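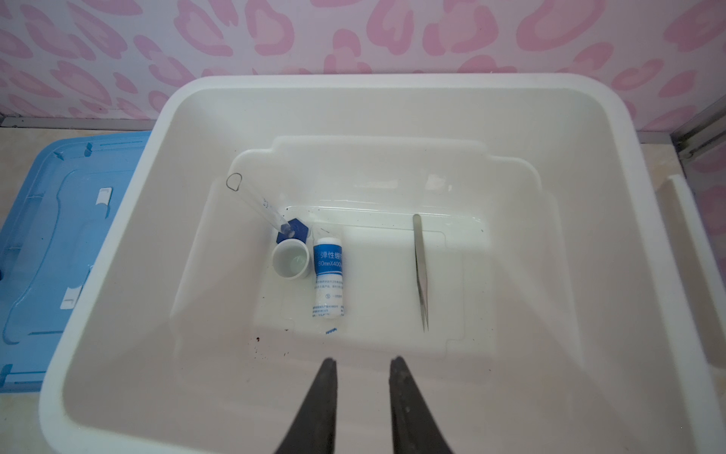 New storage boxes for the sample room

The sample room at Potis has changed the way it keeps its small supplies. From February, test tubes, small cups and bandages are stored in large white plastic boxes with a lid, and the old cardboard trays are no longer used. The work was planned by Nurhan Ağca, who is responsible for the supplies in the room, together with Gheorghița Mihăilă from the teaching side.

The cardboard trays had served for 9 years. They became soft at the corners, and dust came in from the top. In the autumn a complete tray of tubes had to be thrown away after it stood under a leaking window for one weekend. After this the two colleagues asked for better boxes, and the order was placed with the supplier Akgül before the winter break.

"We did not want something special," says Mrs. Ağca. "We wanted a box that one person can carry, that can be washed in the sink, and that closes. For me the closing was the most important."

Each box is emptied and wiped at the end of the week. The lid is washed separately and stays off until both parts have dried. Tubes go back into the box only with their caps on. Bandages should stay in their wrapping until somebody needs them, and small cups must be emptied before they are put away. Open packages of gauze have their own drawer next to the door, as before.

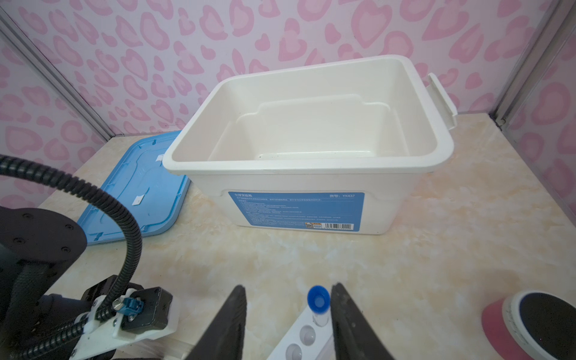

Can I keep my own tubes in one of the new boxes?
Personal material should stay on your own shelf. The boxes are only for shared supplies, and anything without a name or a date may be removed when the boxes are emptied.

The tubes which are in use during the day stay upright in the racks on the table. This rule is not new, but it was often forgotten when the table was full. Mr. Mihăilă asks all groups to bring their racks back to the table before 5 p.m., so that the evening course finds everything in its place. Last term the course had to start late 3 times while people were looking for racks in other rooms.

There was also some discussion about the labels. The boxes came with a blue label on the side, and a few people wanted to remove it and write directly on the plastic. It was decided to leave the label where it is. The product number is useful when we order again, and the glue is difficult to clean. A list of contents will be fixed on the shelf above each box.
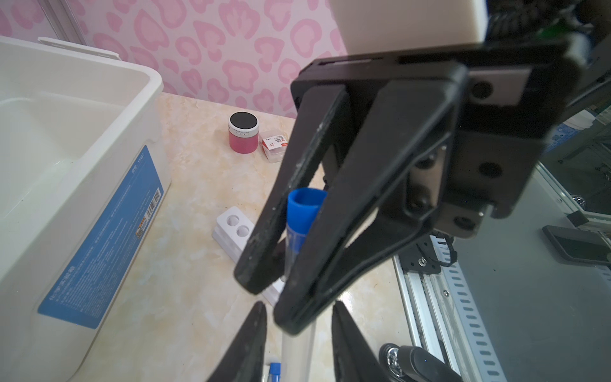 Sample Room and Supplies Team, Potis

The same boxes will come to the Brirnis building later in the spring. That building has a smaller store, so the shelves must be moved first, and during this work the store will be closed in the mornings. Groups who need tubes or caps in this period can take them from our room. Please write in the book what you have taken.

The change was paid from the yearly budget for small equipment. Part of the amount, 900 euros, was left over from the Multolis course, which had fewer participants than expected.

A short introduction for new colleagues takes place in the sample room. It lasts 60 minutes and includes the washing of the boxes. To join, please put your name on the sheet at the door or speak to Mrs. Ağca. The old trays can still be collected by anyone who has a use for them at home.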